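Staff at the Pramstead workshop of packing firm Pledeo have begun teaching a pair of robot arms to handle fruit by guiding them through the job by hand and by remote control.

The trial started in March and is being run with Binorora, a small software company. It will last 60 working shifts, with the aim of having the arms put mixed items into open boxes without a person setting out each movement beforehand.

Under the scheme an operator sits at a second set of controls and carries out the task while the arms copy. Every run is recorded, along with the position of each joint, and the recordings are later used to train the software. By the end of the first stage, 167 runs had been kept.

"You do it slowly, and you do it the same way you would with your own hand," said Noreen Fitzgerald, who has done most of the operating. "If I hurry, the arm hurries, and then we have to throw the run out."

Fitzgerald worked on the packing line before moving to the trial. She said the hardest part was judging how far down the fingers had gone, as the operator cannot feel the fruit.

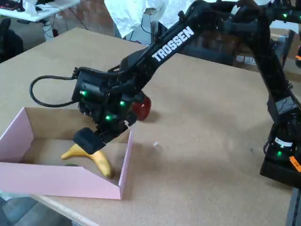 TECHNOLOGY

The work on show is a box task, with a banana in a shallow pink cardboard tray and one of the black Trossen arms holding a finger just over it. A second arm stands to the right.

Oisín Doherty, who manages the project for Pledeo, said fruit was chosen for its awkward shapes. A banana can be lifted cleanly from one side and slip from the other, he said, and the operators are asked to record both kinds of attempt.

Some early runs were made by taking hold of an arm and moving it directly. Binorora engineer Hwa-young Jang said this was quicker to learn, but the person's hands kept getting in the way of the camera. Most runs are now done from the controls — hand guiding is kept for showing a new starting position.

Operators work in turns of 70 minutes, with a break between them. Four people have been trained so far, two of them from the packing line.

Sinéad Brophy, who speaks for staff at the site, said members had asked for written assurance that the trial would not affect rotas. Doherty said no changes to jobs were planned while it was running.

The next stage will use deeper boxes and more than one item at a time. Pledeo said it would also try the method at its Mac Mathúna site if the Pramstead runs were good enough to train on. A decision is due after the last shift of the trial.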